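Soft goods and steady hands: an interview with Lucimara Meireles

The programme at Bullgate has been gathering demonstrations of household tasks since March, with a view to teaching a pair of robot arms to handle bedding, clothing and other items that change shape when they are touched. Lucimara Meireles has been responsible for data collection from the outset. She spoke to the newsletter between two operator shifts, in the room where most of the recording is carried out.

Ms Meireles came to the work from a laundry services company, where she managed the training of new staff. She believes the two posts have a good deal in common. "In both cases you are trying to pass on something that people do without thinking," she said. "Ask a person how they pick up a pillow and they will tell you very little. Ask them to do it slowly, forty times before lunch, and you begin to learn what is involved."

The method is direct. An operator guides both arms through a task from beginning to end, and the movements are stored together with the camera views. Each complete attempt is known as an episode. The present collection, named Mumar, holds 3,168 episodes, of which 1,240 concern pillows and cushions. A further 309 were set aside after review and are kept separately.

Asked what leads to an episode being set aside, Ms Meireles said that a dropped item was seldom the reason. "A drop followed by a sensible recovery is useful to us. The ones we remove are those where the operator hesitated for a long time, or where one arm waited for no purpose. The system will copy waiting as readily as it copies anything else."

Review is the duty of Josué Rocha, who watches every recording at double speed and attaches a short written label. He joined the conversation briefly to explain that labels had caused more disagreement than any other part of the work. Operators had been using "straighten", "tidy" and "arrange" for the same action, and earlier entries had to be read again and brought into line. The guidance now runs to 3 pages – he would prefer it to be shorter.

Changing the surroundings

Considerable attention is given to what lies behind and beneath the objects. A system trained against a plain wall may perform poorly in a furnished bedroom, and the panels and sheets of each enclosure are therefore changed on a fixed rota. Silvana Sales, who draws up the rota, favours busy prints. In the pillow sessions she has paired strawberry wallpaper with a fern-patterned sheet, and one of the pillow covers carries strawberries as well.

"Silvana was quite firm on that point," Ms Meireles said. "People's homes are full of patterns, and the patterns repeat. If the cameras can only find a pillow when it is the one bright thing on a grey table, we have not taught them much."

Cords and ties present a separate difficulty. They are thin, they fall differently each time, and a gripper closing on fabric may take hold of one by mistake. Operators are asked to work near them as they would at home and to leave them as they fall.
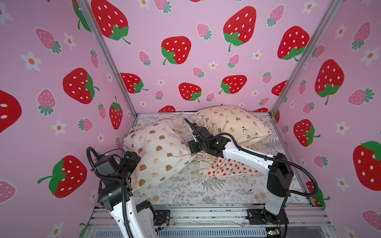 Plans for the coming months

The next stage will cover duvet covers and fitted sheets, which require the two arms to pull against each other. Ms Meireles expects progress to be slower. New operators will be trained in pairs, and shifts will remain at two hours, as the quality of recordings was found to fall after that point.

She was cautious when asked when the arms might make a bed unaided. "I can tell you how many recordings we shall have by the end of the year. I would not like to promise what will be learned from them." Her next operator had by then arrived, and the sheet was due to be changed before the afternoon session.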